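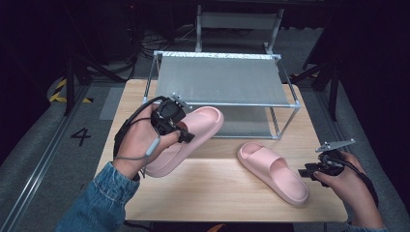

Changes to the foot clinic: a summary for patients and families

Search this site
Search

Readers who attend the diabetic foot clinic at Dultance will be aware that its arrangements changed in June. Having served on the patient panel there for 4 years, I set out the main points below in a personal capacity.

Routine foot checks are now held in the Tusard building, on the ground floor. The clinic has 190 registered patients, and each will be invited once every 12 months. Patients with reduced feeling in the feet, or with a previous ulcer, will continue to be seen more often, at intervals agreed with the podiatrist.

Appointments are confirmed by letter. Those who prefer a telephone call should inform the reception desk, which will amend the record. Relatives may attend, and an interpreter can be requested when the appointment is booked.
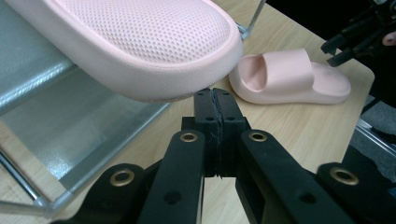
Pink slipper, sole side.

The panel asked whether the walk-in hour could be kept. The clinic has agreed to retain it for new wounds, blisters and sudden swelling. It is not intended for nail cutting or for repeat prescriptions, and patients attending for those purposes will be asked to book.

A new wound should be reported on the day it is noticed. When the clinic is closed, including all day Sunday, patients should contact the out-of-hours service. A foot that is hot, red or discoloured, in a person who also feels unwell, requires urgent attention.

The panel's remaining concern is transport. The bus from Krajčí stops at the main gate, and the path from there to the Tusard building is steep. A request for a second stop has been submitted to the operator. No reply had been received at the time of writing.

Comments (3)

Veronica Sandu
My mother's letter still gives the old building. Which one should we go to?

Cornel Roman
Tusard. Mine was wrong as well and reception sent a new one.

Javo
Is there parking near the side door or only at the main gate?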